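Paper cups for a hall event: which recycling bin?
Posted in Waste and Recycling, Clotunholm community help

We run a coffee morning at the Mirkomero hall every Saturday and get through 275 paper cups in a busy month. They are the brown sort with a white rolled rim, bought in long sleeves.

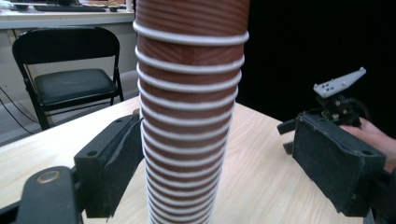
What I need to know

The new leaflet says "clean paper and card only" in the blue bin. Do paper cups count? The hall has 2 blue bins and one general waste bin, and last month the blue ones were left behind with a sticker on. I would like to sort it out before the November collection.
Jean Munro

3 replies

Ebise Alemneh
No, they don't count. Most paper cups have a thin plastic lining to stop them leaking, and the ordinary paper collection won't take it. Check the sleeve or the box for what the lining is made of. If it says compostable, that usually means an industrial site, so don't put them in the garden waste unless the council says you can.
What we do at our lunch club is tip the dregs into a bucket, take the lids off and stack the cups inside each other. They take up far less room that way. Then someone drives them to a cup collection point. The one at the Ganus car park was still there when I last went, on the left past the bottle bank. It gets full by 4 in the afternoon. 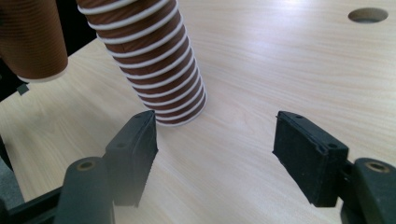

Brown paper cups, stacked

Ring the council about the stickers as well. Ours came off the next week once we had taken the cups out, but you may need to tell them the bin is ready or the crew will go past it again.

krajci121
just put them in general waste, its only cups

Krajčí
Not the same person as above. Have you thought about mugs? We bought ours second-hand and the washing up takes two people half an hour. We keep a sleeve of paper cups in the cupboard for funerals and the summer fair. Plastic lids go in with the plastics here, but I don't know if Clotunholm does the same.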